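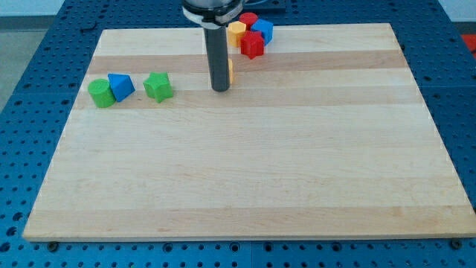 I spent yesterday evening in the back row of the Drostcombe council chamber, and I had the best time. Really! I know how that sounds. But if you've ever wondered whether a public hearing can be gripping, go to one where the thing on the table is a recall petition.

Quick catch-up for anyone who skipped my last post. The petition to recall Councilman Wallner came in with plenty of signatures, well past the 2,000 it needed, and then the clerk's office threw out 336 of them (mostly addresses outside the ward, plus a batch where the date was missing). That left it short. So the question last night was whether those missing dates should sink a signature when every other line on the sheet is dated the same day.

Rahel Moser argued for the petitioners and she was terrific. She had the sheets in a binder with colored tabs and went through them page by page, very calm, and you could see people leaning forward to follow along. The city's lawyer read the ordinance out loud twice. I have to admit the ordinance says "each signature shall be dated," and that "shall" is a hard word to get around.

Then came public comment, 3 minutes each. Flurina Mösli, who taught half the room civics at one point or another (me included), got up and said she had signed, had forgotten the date, and would like to put it in now, please, and did anyone have a pen? Huge laugh, even from Wallner, who I thought handled the whole night with a lot of grace. I didn't sign the petition myself and I still don't know how I'd vote.

The hearing board went into closed session a little before ten and came back with a 6 to 1 vote to postpone. They want a written opinion on the dates before they rule, so we all get to do this again! I'm bringing a cushion and a bigger thermos. If you live in the ward, come sit with me, there were loads of empty seats on the left side by the radiator.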